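冰鞋开刃与日常保养操作步骤

适用范围:冰球鞋、花样冰鞋的家用及俱乐部级磨刀。速滑刀的弧度和夹具不同,不在本页内容之内。文中的步骤以Dunach冰场器材间使用的横向砂轮机为准,其他型号的横磨机操作大同小异,夹具调节旋钮的位置请对照各自的说明书。

一、先弄清几个术语

刃槽:刀刃底面沿长度方向的凹槽。凹槽两侧各有一道棱,靠内侧的叫内刃,靠外侧的叫外刃。

槽半径:砂轮修整成圆弧后在刀底磨出的凹槽半径。半径越小,槽越深,咬冰越紧,滑行阻力也越大。半径越大,槽越浅,滑行顺畅,但急停和急转时抓冰不足。

弧线:从侧面看刀刃前后方向的曲线。正常开刃不改变弧线,但每次在刀头、刀尾多停一下,次数多了弧线就会走样,修复需要用靠模重磨。

刀齿:花样刀前端的锯齿。开刃时砂轮绝对不能碰到最下面的大齿。

二、判断是否需要开刃

1. 目视。将冰鞋倒置,刀底朝上,对着灯光沿刀身方向看。锋利的棱不反光,如果棱上有一条连续或断续的亮线,说明已经磨钝。

2. 指甲测试。用指甲背面垂直于刀刃轻轻刮过,能刮下少量白屑为锋利,打滑为钝。不要用指腹顺着刀刃划。

3. 手感。用指尖横向轻触两侧的棱,如有缺口或毛刺,先标记位置,后面处理时多走几刀。

4. 冰上表现。蹬冰时侧滑、单脚弧线发飘、急停距离变长,三者出现任意一项即可安排开刃。

经常有人问多久磨一次。这取决于冰面硬度、体重、动作类型以及是否穿着冰鞋踩过水泥地,没有统一的小时数。建议在鞋垫下放一张卡片,记录每次开刃的日期和所用槽半径。

三、准备工作

1. 清洁刀刃。用干布擦去水分和旧油,锈斑用细油石先处理。带着锈粉上砂轮会堵塞砂粒。

2. 检查刀架。逐颗检查铆钉或螺丝,用手左右扳动刀架,有松动的必须先紧固,否则磨出来的内外刃高低不一。

3. 检查刀身是否弯曲。把直尺贴在刀身侧面,透光看缝隙。弯曲的刀要先校直。校直的做法见Ojārs Siliņa整理的刀架维修页。

4. 个人防护。戴护目镜和防尘口罩,长发扎起,取下围巾和挂绳。吸尘装置打开后再启动砂轮。不要戴宽松的棉线手套操作旋转砂轮。

5. 修整砂轮。将金刚石修整器设到所需半径,匀速摆过砂轮表面,每次进给量要小,直到砂轮表面颜色一致。更换槽半径后必须重新修整,同一半径下砂轮表面发亮、发黏时也要修整。

四、装夹

1. 将冰鞋刀身放入夹具,鞋跟方向按机器标识摆放。左右鞋采用同一方向。

2. 先轻轻夹住,使刀身两端与夹具基准面贴平,再锁紧。锁紧后用手推一下鞋头,刀身不应有位移。

3. 调节高度,使砂轮厚度中心与刀刃厚度中心对齐。这是整个过程中最容易出错的一步。对中不准,内外刃就会一高一低,滑行者会觉得总往一侧偏。

4. 用记号笔把刀底涂黑,轻磨一刀后检查。磨痕位于正中则对中合格,偏向一侧则调节高度旋钮后重试。

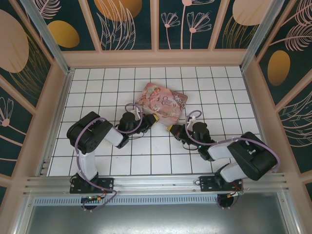 五、粗磨

1. 启动砂轮,待转速稳定后再靠近。

2. 从刀头一端进入,以均匀速度移到刀尾,然后抬离砂轮,回到起点。初学者只做单方向磨削,不要来回拉。

3. 力度以火花连续而细小为准。火花突然变大,说明压力过重或速度过慢,刀刃可能局部过热发蓝。发蓝的部位硬度下降,很快会再次变钝。

4. 到刀头和刀尾的弯曲处,手腕要随弧线转动,保持刀底与砂轮垂直接触,不能停顿。

5. 花样刀从刀齿后方开始,保留一小段不磨。宁可让这一段稍钝,也不要削掉大齿。

6. 每走两刀,用记号笔法检查一次。原有磨痕、缺口全部消失后,粗磨结束。

六、精磨

1. 重新轻修砂轮一次,进给量取修整器最小一格。

2. 在刀刃上薄薄涂一层精磨油或精磨膏。

3. 用很轻的压力走两到三刀,速度比粗磨略慢,全程不加压。

4. 擦干净后观察槽面,应当光滑,无横向波纹。有波纹多半是手部抖动或砂轮不平衡造成的,先检查砂轮,再重复本节步骤。

七、去毛刺

1. 准备一块细油石,平贴刀身侧面。油石务必与侧面完全贴合,稍有倾斜就会把刚磨好的棱倒掉。

2. 沿刀身长度方向轻推,每侧几次即可。

3. 用皮革条或硬毡沿刀刃方向轻擦,去掉残留的细毛刺。

4. 再做一次指甲测试,内外刃各取前、中、后三个位置。

八、检查内外刃是否等高

把刃平尺的磁性座吸在刀身侧面,横杆搭在两道棱上,看横杆与刻度线是否平行。没有刃平尺的,可以把一枚硬币平放在两道棱上,再用小直角尺靠着刀身侧面比对。前、中、后三处都要量。偏差明显的,回到第四节重新对中,再走一遍粗磨和精磨。

只在中段合格、两端偏斜的情况,多数是装夹时刀身没有贴平,或者刀身本身有扭曲。

九、槽半径的选择

初学者和休闲滑行:选浅槽。抓冰适中,急停时不容易被绊住。

花样滑冰:跳跃和旋转练习较多的选中等偏深,以图形和步法为主的选偏浅。

冰球前锋和后卫:中等深度起步,体重较轻者可略深,体重较重者可略浅。

守门员:习惯差异大,按本人要求记录在卡片上。

更换半径时一次只改一档,滑过几次之后再决定是否继续调整。Najwa Issa在教练培训中要求学员换档后先做基础压步和双脚急停,再恢复正常训练,这一做法可以参考。

十、日常保养

1. 下冰后立即用干布擦净刀刃、刀架缝隙和刀齿之间的水。

2. 等待几分钟再擦第二遍。刀刃温度回升时表面会再次凝水。

3. 装入吸水布套存放。硬质刀套只用于走路,不用于存放,套内积水会使刀刃一夜生锈。

4. 离开冰面走路必须戴硬刀套,即使只走到更衣室门口。橡胶地垫里嵌着的沙粒同样会伤刃。

5. 长期不用时,在刀身上薄涂一层防锈油,取出鞋垫,松开鞋带,鞋舌向外翻开,放在通风处。

6. 不要把冰鞋放在暖气片上烘干,胶层和热塑鞋壳都会变形。

十一、常见问题

磨完第一次上冰觉得刹不住:通常是刃太利,咬冰过深。先做几圈普通滑行再试。如仍然不适,用皮革条沿刀刃轻擦一遍,或下次改用浅一档的槽。

总往一侧偏:检查内外刃高度,其次检查刀架安装位置是否居中。

刚磨完几次就钝:检查刀刃有无发蓝,再检查是否存放在硬刀套内,以及刀身钢材是否已磨到淬火层以下。

新刀要不要磨:要。多数新刀出厂时只做了初步成形,没有正式开刃。

刀还能磨多少次:看剩余高度。当刀底接近刀架,或花样刀的大齿明显高出刀底弧线时,应更换刀身。

十二、收尾

关闭砂轮,等完全停转后再清理。倒掉吸尘盒内的铁粉,铁粉与油布分开存放。夹具导轨用干刷清扫,滴一滴轻机油。在机器旁的登记表上写明槽半径、冰鞋编号和操作人姓名。

页面整理:Warrick Halliday
校对:Dzintra Stankevičius
最后更新:2022年10月7日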